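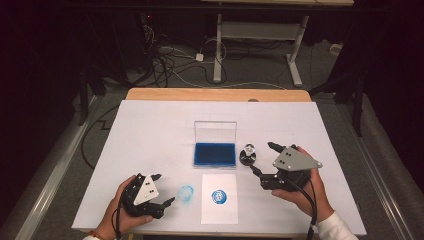

4.2 Setting up and maintaining the Tollolix station

The Tollolix station is the smallest of the collection cells at the Treserano site and the one that needs the most cleaning. It is used for the stamping task, in which the operator works with a hand-held gripper in each hand. The task has four steps: open the ink pad, pick up the stamp, ink it, and press it onto a sheet of paper. The recordings made at this station make up 3567 of the demonstrations used in Section 5. This section sets out how the station was prepared before each session, what wore or drifted during use, and what was done about it.

Hardware. The grippers are the two-finger type described in Section 3, with the flat finger pads made by Toston. Each is connected by its own cable, which is led back over the near edge of the table. In the first weeks the cables were left to find their own path, and the operator's wrist was often pulled slightly to one side at the end of a reach. We now leave a free loop at the base of each gripper, long enough for the hand to cross the centre of the table, and check it by moving both grippers to the far corners of the work area before recording. If either cable goes tight, the loop is fed out again. The check was added to the start-up sheet by Noémie Poulain and takes less than a minute.

Work surface. The objects are laid out again before every demonstration. The ink pad goes near the middle with its lid closed or open, depending on the variant, and the target paper is placed within reach of both grippers. Positions are varied by hand within a taped area measured at the start of the project. We tried a printed layout grid under the objects but gave it up, as the policy trained on the early recordings appeared to use the grid lines to find the paper.

Covering the table with a large sheet of paper gave a more even background and a surface that could be thrown away. It brought its own trouble. The sheet creases where the operator's hands rest, and it dents under a firm press. Creases were accepted. A sheet was replaced when it had lifted at a corner or when stray ink lay where the target paper would normally go. Small marks elsewhere were left in place, so the recordings contain backgrounds with different amounts of ink on them.

Ink on the fingers. Ink was the main cause of stoppages. It gets onto the pads when the stamp is held too low or when a finger brushes the pad surface on the way out of the case. A light trace on the face of a finger does no harm that we could measure. A thicker film lets the stamp turn in the grip during the press, and it also carries ink to the next object picked up. Figure 3 shows the fingers and the work surface as seen by the gripper camera.

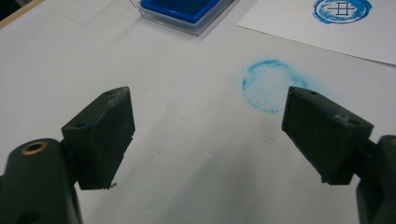

Figure 3. Gripper camera view at the Tollolix station. The fingers are open above the covering sheet, which carries a faded stamp mark; a darker impression is on the smaller sheet at upper right.

The cleaning routine is simple. After every eight demonstrations the operator puts both grippers down and wipes the inner faces of the fingers with a lint-free cloth dampened with alcohol, then with a dry one. The edges are wiped last. The screw holes were at first cleaned in the same way, but this pushed ink into them and made the screws hard to turn later. They are now left alone until the pads come off. Scuffs on the finger faces are ignored unless an edge has been raised, in which case it is taken down with fine abrasive paper and the pad is refitted.

Finger alignment. Rutilio Bautista noticed during February that the fingers of the left-hand gripper were meeting slightly out of line. The reported opening width was still correct, so the software check had not caught it. The cause was a pad screw that had worked loose through repeated pressing. We tightened it, applied a low-strength thread lock and repeated the width calibration. Recordings made after the last good alignment check were reviewed by eye, and those in which the stamp visibly tilted in the grip were removed. The alignment check is now done with a flat gauge from Villaseñor closed between the fingers; if light shows along one edge, the pad screws are slackened, the fingers closed on the gauge, and the screws tightened again in that position.

Threaded inserts. The brass-coloured inserts in the gripper body take more load than we had planned for. Where an insert turned in its seat, we did not try to glue it. The body was swapped for a spare and the old one set aside for a new insert to be fitted with a soldering iron. A swap of this kind means repeating the camera calibration, and we treated the gripper as a new unit in the log.

Ink pad. A dry pad gives weak prints and an over-filled one leaves ink on the case, from where it reaches the fingers. The pad was re-inked at the end of the day and left closed overnight. A test print was made on scrap paper in the morning and compared with a reference print kept with the log. We did not try to keep print strength constant within a session. Faint and partial prints were kept in the data set and labelled as such, provided that the motion itself was complete.

Remaining problems. The lid hinge of the ink pad case is the part we have handled least well. It loosens with use, and a loose lid opens with much less force than a new one. Cases were replaced when the lid would no longer stand open unsupported, but the change in stiffness before that point was not recorded and cannot be recovered from the existing data.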